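Gripper trial FAQ

Same questions keep landing in the inbox so answers go in one place. Last tidied up in November. If yours isn't covered, write to Waltraud Koller at the Dirkport bench, not the general address.

What are you comparing?

Fingertips, mostly. Two-finger grippers on a pair of arms, same controller settings, different tips. Stikon tips (soft, grippy) against the Jafri tips (harder, slimmer, cheaper). Arms stay the same for the whole trial. So does the table.

Why two arms and not one?

Small packing jobs. One arm holds or steadies, the other places. A tip that's fine for lifting can be terrible for handing over, and a single arm never shows you that.

What objects do you use?

Small and annoying ones. Blocks, open boxes, crinkly packages. Dark stuff on a white tabletop makes life easy for the camera, so don't read our detection results as hard-mode results. A light-objects round is on the list.

Do you test the pointed tips too?

Yes. They get the small parts. Good for reaching into a recess, less good for anything floppy. The pointed red ones are what went on for the block round.
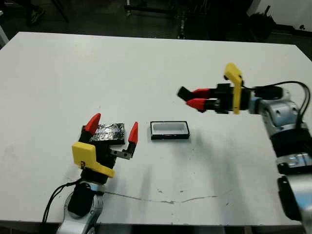 Photo: Waltraud Koller / Dirkport bench

Block in the right gripper, small open box near the middle of the table, left gripper open by the shiny package. Each arm has a yellow bracket at the gripper and we do get asked whether we sell those. We don't.

How many picks per tip?

136 per tip per object. Odd number, yes. It's what fit in the slot for the first tip and we kept it so the rest would match.

What counts as a failed pick?

Drop, slip of more than 10 mm, or the object never leaves the table. A tilted object still counts as a pick. It gets a tilt note, and tilt matters at placement, so look at both columns before you decide anything.

Why are so many blocks tilted?

Pointed tips have a small contact patch. Block pivots around it. Squeezing harder helps a bit, then stops helping. Wider tips hold it straighter but then they bump the box wall on the way in. Pick your problem.

Which controller?

Mindwood, stock settings except for grip force. We tried tuning it per tip and threw those runs out — you end up comparing how patient the person tuning was.

Can I get the settings file?

Ask. It's short. Say which arm you're on, becuase the force numbers don't carry over between models and somebody will bend a finger.

Where's the camera?

Up high, looking down over the table between the arms. We also tried a wrist camera. Better view of the tips, worse view of everything else, and one more cable to snag. For now the high view is the one we score from.

Cables — don't they get in the way?

Sometimes. Leave a generous loop at the wrist. Too tight and the wrist fights it at the end of its turn, too loose and it drags on the table. Check after every tip change. We lost most of an afternoon to this once, thinking it was a calibration fault.

How long do tips last?

Depends on the object. We swap at 2000 cycles no matter how they look. The Stikon ones lose grip before they look worn, the Jafri ones just chip at the point. Keep the old ones for setup work.

How long does a tip change take?

Some 3 minutes if the screws are clean. Longer if someone used thread lock. Please don't use thread lock.

Do I need to recalibrate after?

Yes. Tip length differs between sets and a small error in height is all it takes to miss a flat package. Touch off on the table, then run the short check, then start. Skipping the check doesn't save time.

Does the tabletop matter?

More than we thought. Ours is worn, there's a thin crack-like line across the near part plus scuffs, and the detector picked up a line as an object edge in an early run. Mask it or move your start positions further back. Shadows are the same story, keep the lights put for the whole session.

So which tips should I buy?

For small rigid parts, the Jafri points. For crinkly or soft packaging, Stikon. For mixed work we'd go Stikon and live with the wall bumps. Different tips on each arm is allowed and works ok, just label the arms in your log.

Can I send you my tips to try?

Yes, one pair plus a spare. Include the screws!! Put the mount drawing in the box as well. Results go back to you first, then on the results page a few weeks later.

Can I visit?

By arrangement, mornings after 10. Closed shoes. Stay behind the far side of the table while the arms are powered and ask before you reach over for anything.

Results page is wrong / link is dead?

Probaly. Tell Waltraud.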